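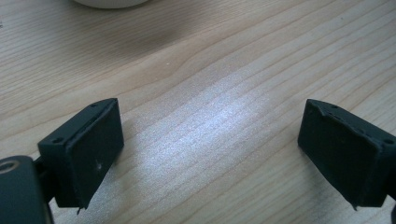 브리드 누넌(Bríd Noonan)은 초고를 읽고, 원목 상판의 색 변화를 논하면서 창가와 실내 안쪽의 값을 한데 평균하면 독자가 무엇을 읽어야 할지 알 수 없게 된다고 지적하였다. 이 의견에 따라 본 절에서는 창가 구역과 안쪽 구역을 나누어 서술한다.

그림 3. 밝은색 목재 탁자 상판.

4.2 실내 사용 조건에서의 상판 변색

밝은 색조의 목재는 실내에서도 빛을 받으면 색이 변한다. 리그닌이 자외선과 단파장 가시광선을 흡수하여 분해되고, 그 산물이 표층에 남아 황색 계열의 색을 띠기 때문이다. 수종에 따라 초기에 급격히 변한 뒤 완만해지는 것도 있고, 느린 속도로 오래 변하는 것도 있다. 본 연구에서는 에르쿠트브리지(Erkutbridge) 열람실의 탁자를 대상으로 삼았다. 이 열람실은 남쪽과 서쪽에 창이 있고, 서쪽 창에는 차양이 없다.

측정은 6월에 시작하였다. 측정점은 모두 313개이며, 이 가운데 200개가 창가 구역에 속한다. 각 측정점에서 L*, a*, b* 값을 세 차례 읽어 중앙값을 취하였다. 상판은 측정 전날 마른 천으로만 닦았고 세정제는 쓰지 않았다. 열람실이 문을 닫는 일요일에만 측정하였으므로 측정 간격이 일정하지 않은 구간이 있다. 조도는 상판 높이에서 별도로 기록하였다.

마감재는 두 종류이다. 드리블리(Drivley) 수성 도료를 칠한 상판과 바바에이(Babaei) 경화유를 먹인 상판이 같은 방에 섞여 있으며, 배치는 열람실 개관 당시의 것을 그대로 두었다. 창가에는 수성 도료 상판이 더 많다. 따라서 구역 간의 차이를 곧바로 빛의 영향으로 돌릴 수는 없고, 같은 마감재끼리 비교한 값을 우선하여 해석하였다.

창가 구역에서는 두 마감재 모두 b* 값이 올라가고 L* 값이 내려갔다. 경화유 상판은 b*의 상승이 먼저 나타났고, 수성 도료 상판은 L*의 하락이 비교적 늦게까지 이어졌다. 안쪽 구역의 변화는 같은 방향이었으나 폭이 작았으며, 일부 측정점에서는 반복 측정의 오차와 구별되지 않았다. 책받침이나 전등 받침이 늘 놓여 있던 자리는 주변보다 밝게 남았다. 이런 자리는 20개 측정점에 걸쳐 있었고, 평균 계산에서 제외한 뒤 따로 표에 실었다.

조도가 300럭스를 넘는 시간의 누적값을 가로축으로 두면 창가 구역의 b* 값은 대체로 한 곡선에 모인다. 서쪽 창에 면한 탁자들만 이 곡선의 위쪽으로 벗어난다. 오후의 직사광이 낮은 각도로 들어오는데, 수평면 조도계로는 그 양이 작게 잡혔을 가능성이 있다. 다음 절에서는 렐투라(Leltura) 차단 필름을 붙인 창 아래의 측정점을 같은 방식으로 검토한다.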